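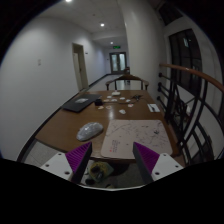

Ticket: Reisekostenmodul, Delegationsreise wird mit falscher Summe veröffentlicht
Produkt: Skurkley, Modul Dienstreisen und Transparenzbericht
Gemeldet von: Hiu-tung Kan, Referat Protokoll und Auslandsreisen
Eröffnet: 18. Februar 2018
Priorität: hoch
Status: gelöst, Nacharbeit offen

Fehlerbeschreibung

Im öffentlichen Transparenzbericht erscheint die Reise der parlamentarischen Delegation vom September mit einer Gesamtsumme, die nicht mit der internen Abrechnung übereinstimmt. In der internen Ansicht sind alle 13 Teilnehmer mit Flug, Unterkunft und Tagegeld erfasst. Im Bericht fehlen die Flugkosten von drei Teilnehmern. Die Gesamtsumme ist dadurch zu niedrig.

Zwei Fraktionen haben bereits schriftlich nachgefragt. Die Pressestelle möchte die Zahl bis zur Klärung nicht bestätigen. Wir brauchen eine Aussage, ob nur diese Reise betroffen ist.

Schritte zum Nachstellen

Skurkley öffnen, Vorgang der Delegationsreise aufrufen, Reiter Kosten. Summe notieren.
Danach im Menü Berichte den Transparenzbericht für das dritte Quartal erzeugen und dieselbe Reise aufklappen.
Die beiden Summen weichen voneinander ab. Eine Fehlermeldung erscheint nicht.

Rückfrage Support, Stufe 1

Bitte prüfen, ob die drei betroffenen Teilnehmer den Status "freigegeben" haben. Nicht freigegebene Belege werden nicht in den Bericht übernommen. Bitte auch den Zwischenspeicher des Browsers leeren und den Bericht neu erzeugen.

Antwort Kan

Alle Belege sind freigegeben, auch die der drei Teilnehmer. Zwischenspeicher geleert, Bericht zweimal neu erzeugt, gleiches Ergebnis. Auch am Rechner einer Kollegin dieselbe Summe. Gemeinsam ist den drei Teilnehmern, dass ihre Flüge nachträglich auf Linie umgebucht wurden. Die ursprüngliche Buchung war für die ganze Gruppe und wurde für diese drei storniert.

Weitergabe an Stufe 2

Der Hinweis auf die Umbuchung war brauchbar. Die Flugdaten kommen nicht aus Skurkley selbst, sie werden nachts über die Schnittstelle Plinance eingelesen. Protokolle der betreffenden Nächte angefordert.

Befund Stufe 2

Plinance hat für jeden der drei Teilnehmer zwei Sätze geliefert, eine Stornierung und eine Neubuchung. Beide Sätze tragen dieselbe Vorgangsnummer. Die interne Ansicht sortiert nach Eingang und zeigt den letzten Satz, also die Neubuchung. Der Berichtsgenerator sortiert nach Belegdatum. Die Stornierung wurde vom Reisebüro einen Tag später datiert als die Neubuchung und gilt dort deshalb als aktueller Stand. Ergebnis ist ein Flugpreis von null.

Versuch 1: Belegdatum der Stornierung in der Testumgebung von Hand korrigiert. Der Bericht stimmt danach. Beim nächsten nächtlichen Lauf überschreibt Plinance das Datum wieder. Als Lösung nicht geeignet.

Versuch 2: Sortierung im Berichtsgenerator auf Eingang umgestellt. Die Delegationsreise stimmt. Zwei ältere Reisen mit nachgereichten Hotelrechnungen werden jetzt aber falsch ausgewiesen. Zurückgenommen.

Versuch 3: Stornierungen und Buchungen werden getrennt ausgewertet. Eine Stornierung hebt nur noch den Satz auf, auf dessen Belegnummer sie verweist. Testlauf über 1.000 archivierte Vorgänge, davon 6 mit geänderter Summe. Die Delegationsreise ist einer davon. Liste der übrigen fünf an Frau Kan geschickt.

Zwischenmeldung Kan

Die fünf Vorgänge habe ich mit den Papierakten verglichen. Vier sind mit der neuen Auswertung richtig. Beim fünften, einer Ausschussreise, fehlt weiterhin die Erstattung für ein nicht genutztes Hotelzimmer. Das könnte ein eigener Fehler sein. Die Pressestelle fragt, ob der alte Bericht bis zur Korrektur offline genommen werden kann.

Antwort Stufe 2

Die fehlende Erstattung ist nie in Skurkley angekommen, sie liegt noch im Freigabekorb der Buchhaltung. Kein Softwarefehler. Bitte dort freigeben lassen, danach läuft sie beim nächsten nächtlichen Import mit.

Der Bericht kann über Verwaltung, Veröffentlichungen, Zurückziehen vorübergehend entfernt werden. Die alte Fassung bleibt im Archiv und ist auf Anfrage einsehbar. Bei der Neuveröffentlichung bitte das Feld Korrekturvermerk ausfüllen. Es ist kein Pflichtfeld, der Vermerk erscheint aber unter der Tabelle, und die Fraktionen werden danach fragen.

Lösung

Korrektur aus Versuch 3 in die Produktivumgebung übernommen. Bericht für das dritte Quartal neu erzeugt. Summe der Delegationsreise stimmt mit der internen Abrechnung überein, alle 13 Flüge sind enthalten. Von Frau Kan bestätigt.

Offen

Das Reisebüro soll Stornierungen künftig mit dem tatsächlichen Datum liefern. Anfrage läuft über das Referat.
In der internen Ansicht fehlt ein Warnhinweis, wenn ihre Summe vom Bericht abweicht. Als Änderungswunsch aufgenommen, noch ohne Termin.
Korrekturvermerk: Wortlaut liegt bei der Pressestelle.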